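4.2 Planning the equipment budget

When we started planning the second pair of arms, we did what I suspect most small labs do, and priced the arms first and everything else afterward. That turned out to be a costly way to go about it. The arms themselves, ordered through Votent, came in close to the quote, but the parts that hold them up and keep them fed (rails, brackets, spare fingers, power supplies, and a great deal of cable) ran to $1,220 per station before we had run a single trial. Dardo Escobar, who kept our purchasing sheet, went back through every order placed up to 5/27/22 and found 129 separate lines, a good many of them for things under ten dollars that we had simply forgotten to plan for.

We would gently encourage anyone building a similar station to write out the tasks before writing out the order. Our cap-sorting task, for instance, needs very little in the way of props: a couple of clear bins, some baseball caps, and a tabletop with the arms mounted on rails to the left and right (Figure 3). The Lurel folding task, on the other hand, called for softer fingertips and a wider table, and we ended up paying for both twice. We now set aside $172 per station for wear parts, kept on its own line so that it isn't quietly spent on something more exciting, and we go over that line again each June.

Figure 3. Two-arm station with the cap-sorting task laid out.

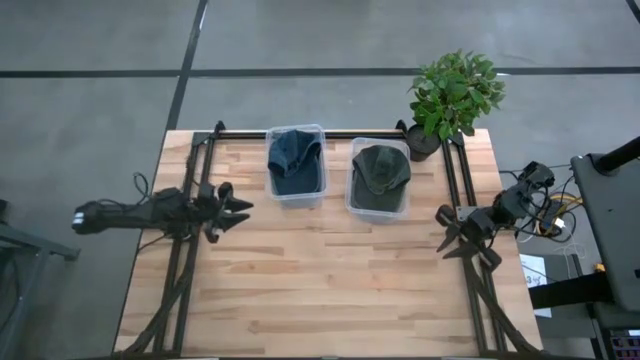
Should a lab buy both arms at once or add the second one later?
Buying both together worked out better for us, as the arms shared one shipping charge and we only had to set up and align the rails a single time.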